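My year of cashback, with the receipts

Jun 20, 2022

I signed up for Grolano last summer because a pop-up told me I was "leaving money on the table." I don't like being talked to that way by a pop-up, but I was buying sheets at the time and it offered me 8% back, so in I went.

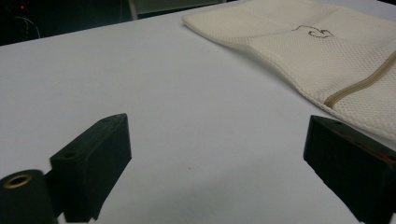

Dana Whitcroft

The pitch is simple enough. You click through to a store from the Grolano page, you buy what you were going to buy, and a slice of the price comes back to you. The store pays them for sending you over and they share it. Fine. I kept a spreadsheet anyway, mostly out of suspicion.

Over the year I spent $1,311 at stores that were supposed to pay me back. My balance page says I earned $64. What I have in my bank account is less than half of that, and getting it there took more emails than I sent to my landlord in the same stretch.

First problem: "pending." Every purchase sits in pending until the store confirms it. The site says this can take up to 104 days. Mine from December (two towels and a bath mat from Karabulut, nothing exotic) was pending until spring and then vanished. It didn't say declined. It was just gone from the list, and the total at the top was smaller.
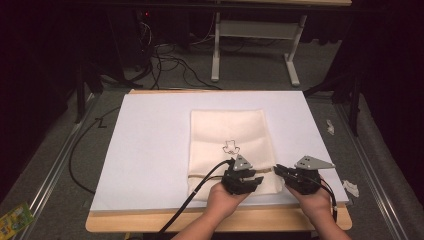 I wrote to support about it and got a form letter saying another coupon might have been applied at checkout. Well, yes. The coupon was on the Karabulut home page in a big orange bar. It filled itself in. If using the store's own coupon cancels the cashback, I'd like to see that written somewhere larger than the fourth paragraph of the terms.

Second problem: the rate moves. The 8% that got me in the door was for new customers, on full-price items, before shipping and tax. My real rate on those sheets came out closer to three. And I've watched a store go from 2% to "up to 10%" overnight, and when I clicked, the 10 was for luggage and everything else was still 2.

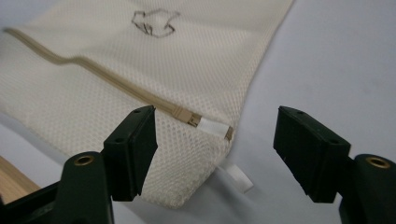 Is it worth clicking through at all if you were going to buy the thing anyway?

Sometimes, as long as you check the price in a separate browser first and treat any money that comes back as a surprise.

I say check the price because twice I found the same item cheaper when I went straight to the store. I can't prove the link had anything to do with it. Prices jump all day long for all kinds of reasons. But the difference was bigger than the cashback both times, so I closed the tab.

Then there are the points. Grolano added them in the spring, on top of the cash. You need 2,000 to get a five dollar gift card, and I have almost none, because they come from "missions" such as visiting three stores in a week.

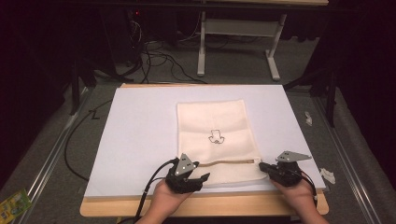 I did one mission, to be fair to it. I ended up with a garlic press. We have a perfectly good hardware store here in Timthorpe that sells garlic presses, and it has never asked me to complete a mission.

My sister-in-law type of reader will write in to say she made hundreds last year. I believe you. I'd still want to know what you spent to get there, and how much of it you'd have bought without the email telling you the rate had doubled until midnight.

I've turned the emails off and kept the account, for now, until the last two pending orders either pay or disappear. One is for printer ink. The other is the garlic press.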